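sedero-tabletop / README

Sedero Tabletop: small things, one bowl

Version notes last touched May 19, 2022. Maintainer: Yolotzin Aguirre. Complaints about the naming scheme go to Braulio Galindo, who chose it and stands by it.

What's in here

2674 short episodes of tidying a table. The table is wooden, the objects are small, and the bowl is the same bowl throughout, which Karla Cervantes brought from home and would like back. Most episodes ask for one object to go in the bowl and for everything else to be left alone. The second half of that instruction is the harder one to grade.

Episodes are grouped into 9 layouts. A layout fixes where the bowl goes and which objects are out. It does not fix the mood of the person setting up, so expect objects to wander a little between episodes with the same layout number.

Objects

tomato: red, soft, with a pale green top. Filed under "vegetable" after a discussion that took longer than the labeling did.
block_green: long, flat, muted green. Usually a bystander. Do not confuse it with the tomato's top, which is also green and has caused 142 corrections so far.
bowl: round, light wood, visible grain. Never the thing being moved. If your parser says otherwise, see Known problems.

Sample views, bowl layout
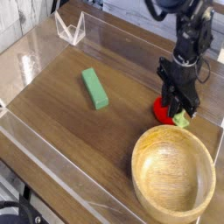
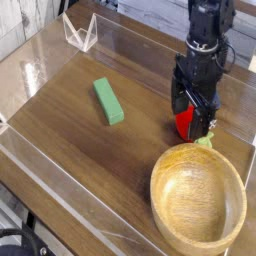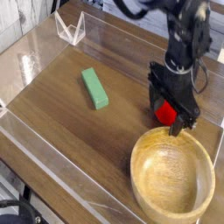
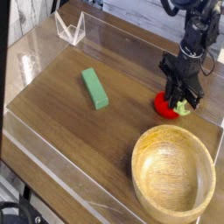
Green block on the left, wooden bowl at lower right, in all four views.

Folder layout

episodes/ has one folder per episode, numbered without gaps except for the gaps.
labels/ has one text file per episode: layout, target object, outcome, initials of whoever labeled it.
splits/ has train and test lists. Armindo Arruda made these by hand. Please don't sort them, the order is used by the loader and we are not proud of it.

Labels

Outcome is one of: in, out, rim. "Rim" means the object came to rest on the edge of the bowl and stayed there, to general dismay. Count it however your conscience allows, but say which way you went when you report a score.

"Touched" is a separate yes/no field for the bystander objects. A shadow passing over the block is not a touch. We had to write that down.

Known problems

- Layout 7 has the bowl listed as a target in its label files. It isn't one. Fixed in the next release, which is planned for September.
- Early labels say "eraser" where later ones say "block_green". Same object.
- The tomato's top was labeled "leaf", "stem", "hat" and "lettuce" depending on who was at the keyboard. All are now merged into tomato_top, though "hat" survives in a few comments.
- Rigoberto Zamudio's labels are in lower case with no line ending on the last line. Your script will notice before you do.

Use

Fine for research and teaching. Please don't use it to claim that anything can tidy a kitchen. It is one table.

If you find a wrong label, send the episode number and what you think it should say. "The tomato one" is not enough to go on.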